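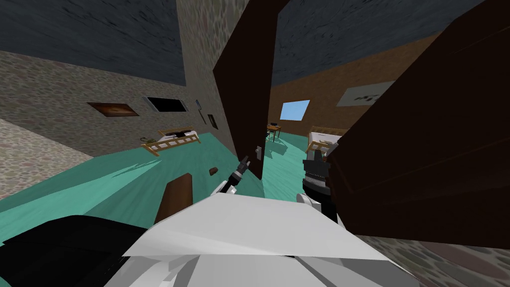
**Do I have to lift before the Wurkiswood 200 rain tires come off?**

I run a late model in the regional series, mostly at Wurkiswood, and last month I lost 20 spots' worth of dignity under yellow. We'd started on wets, the track dried, and I pitted when the lights said pits closed. My crew chief swears the book lets you in for a tire change if the race was declared wet. The official swore too, in his own way. I've been shut out before, but an open dark brown door at least lets you know where you stand, and our rulebook doesn't. Who's right?

**Gifty Sarpong**

Your official. A wet declaration lets you choose the tire. It has nothing to do with when pit road is open. Closed is closed, and in our series the penalty is restarting at the tail, so it sounds like they gave you the standard price.

Your crew chief is probably thinking of the competition caution, when they open the pits on purpose so everyone can swap. Look for it in the supplement they hand out at the drivers' meeting, usually on the back, in the small type next to the lunch coupon. 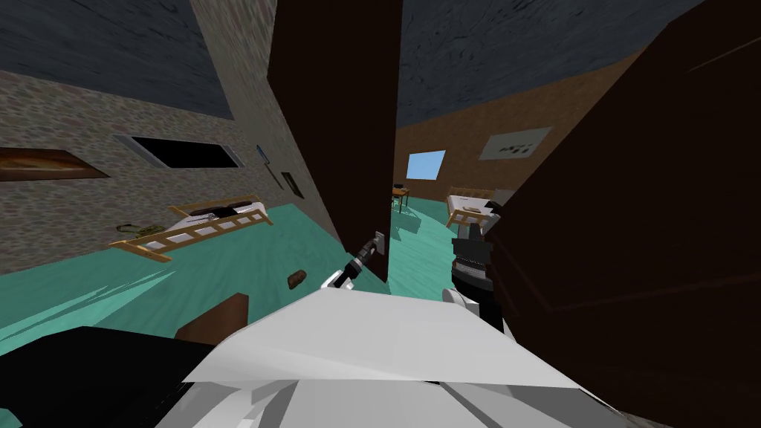 WURKISWOOD, September —

Same thing happened to me at the fall race. I had 239 laps on that engine and no patience left in it or me. Went in closed, came out last, finished almost where I started, so I call that a strategy.

**Tovari**

Get a better crew chief. Also check your pressures, wets on a drying track go up like crazy.

**Asante**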